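Home | News | What's On | Past Issues | Join | Contact

Newsletter > Regulars > From My Kitchen Table

Filed under: Home life, Lists and planning

The year I went back to writing it on the wall

I've had four phone apps for keeping track of the week, and I have now deleted all of them. The last one went on 21st February, after it reminded me to buy birthday candles while I was standing at the party. My sister was holding the cake. We used a tea light from the bathroom and my nephew thought it was marvellous, so no harm done, but I was cross for days.

So we're back to pen and surface at our place. I grew up with a slab of blackboard paint on the pantry door and a tin of chalk stubs on top of the fridge, and Mum ran five people and a dog off that door without ever missing a dentist. I can still see her handwriting. She did all her capitals and then a little squiggle for the rest of the word, and you had to be family to read it.

I mentioned this in the last issue and goodness, the replies! Shirley Ackroyd wrote three pages (in pen, naturally) about the calendar her butcher used to give out, and how she's never forgiven the new owners for switching to fridge magnets. Pin-yu Yeh uses the backs of envelopes held together with a bulldog clip, oldest at the bottom, and says she can find anything back to the Easter before last. Siu-fong Chien wants to know whether anyone else writes things on the list that they've already done, purely so they can cross them off. Yes, Siu-fong. Every single day.

What most of you asked, though, was what to write on and where to put it. I've been through a few options now, so I'll go through them, in the order I tried them.

Chalk came first, for sentimental reasons. I bought a tin of the paint from the hardware shop in Flolville and did a strip beside the back door. Lovely to write on. It also put a fine white fuzz over the shoe rack, the shoes, the dog's lead and eventually the dog. If you've got hay fever in the house I'd steer clear. I did like the sound of it, and I've left the strip up for the kids to draw on.

Paper was next. I used a big desk pad, one page a week, stuck up with that blue putty. It's cheap and you get a record of things, and I'm fond of flicking back. But our week changes so often that by the Wednesday-ish end of it the page was all arrows. My husband wrote "see over" in one box and there was nothing over.

Then the whiteboard, and I'm sorry to say the whiteboard won. I'd always thought of them as office things, something you get stuck looking at while a bloke called Darren explains the quarter. A small one at home is another matter. You can lay it flat on the bench or the table while you're filling it in, with a cuppa beside you, and then prop it up wherever people will trip over it.

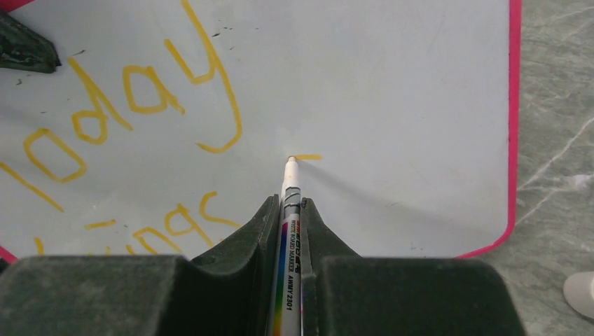
Yellow-orange writing on the left half, marker in the middle.

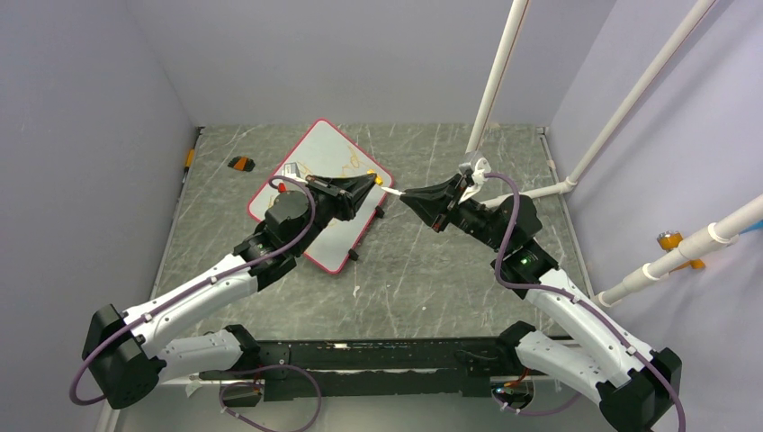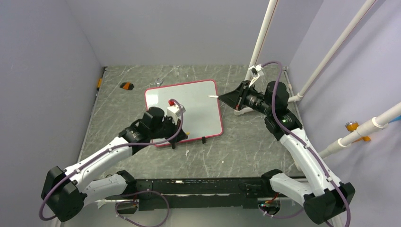 Choosing your colours

I have strong views here, so brace yourselves. Black for anything with a time attached. Blue for meals. One bright colour, and only one, for whatever will cause a row if it's forgotten. We started with a colour for each person and it lasted until my son took the green to a mate's place and vanished from the family schedule for a fortnight.

Pale colours are pretty up close but have a squint at them from across the room before you commit. I wrote a whole week of dinners in yellow and we had toast on the night it was too dim to read. Orange is a bit better. Red's good, although Kam-wah Kan tells me her mother won't have anyone's name written in red, and I've since stopped doing it as well.

Go for the thicker nib if the board's being read from the doorway, and the thin one if it's staying on the desk. I get mine from Jakano in the arcade, where they'll let you try them on a bit of tile by the till. A box of 16 works out cheaper than buying them in ones and twos, but you do end up with a lot of purple.

And put the cap back on until it clicks! I say this to my household and now I'm saying it to you.

What goes on it

Less than you'd think. My first board had everything on it — bins, library books, the car rego, a quote about kindness I'd got off a tea bag — and within a week we'd all stopped looking. Now there's a heading, the day's comings and goings, and tea. The rego lives in a diary in the drawer, along with anything else that's more than a week off.

I do the board the night before, once the dishes are done. It takes about as long as the kettle. Whoever's first up in the morning is allowed to change one thing, and I've come down to find that tea was "pancakes" more times than I'd like.

If you share with housemates rather than family, Ho-yin Shek's lot have a decent system. They each get a strip down the side and may only write in their own strip, and complaints about the washing-up have to be made in rhyme. He sent me a few. I can't print them.

Getting the old writing off

A dry cloth does for anything fresh. For writing that's been there a month, go over it again with a new marker and wipe the lot while it's wet, and most of the time the old ink comes away with the new. I was very sceptical and then very smug. For the really stubborn marks I use a dab of metho on an old sock. Open a window.

Don't use the scratchy side of the sponge. I did, and there's now a cloudy patch on my board that hangs on to every word that goes near it. It's been saying "mince" since Christmas.

Bits and bobs

The Tsai Street swap table is on again in June, and there's usually a crate of stationery under it that people miss. Last time I got a cork board, a hole punch and a pack of index cards, 800 in all, still in the wrapper. If you've got spare markers that still work, please bring them along. (Test them first. Last year's jar was a graveyard.)

Fitolmont library has also asked me to say they're after old household calendars and lists for a display on how people kept their homes running. Shopping lists count. So do roster sheets, and notes left for the milkman if you're lucky enough to have one. Post them to PO Box 3699 or hand them in at the desk, and write your name on the back if you want them returned. I'm sending in two of Mum's. The pantry door stays with me.

Next issue I'm doing freezer labels, so send me your worst.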